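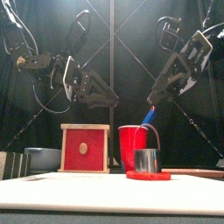 Spent the morning on the Parkis piece. The desk wants 1,000 words on the striker's marriage and I have 123, most of them his shirt number and his old clubs. Yaqin sent over what she had on the wife - a college diving career, one sister, a wedding in March that neither of them posted until summer.

Called Jannik Mühlbauer after lunch. He covered the team for years and says the couple met through a physio, before the big contract. He won't be quoted. I left it as "friends say" and Huiling took it out, which was fair.

The engagement post has 3,238 comments. I read 40 and stopped. Half think she is someone else.

Filed at six. Tomorrow the goalkeeper, who may or may not be single.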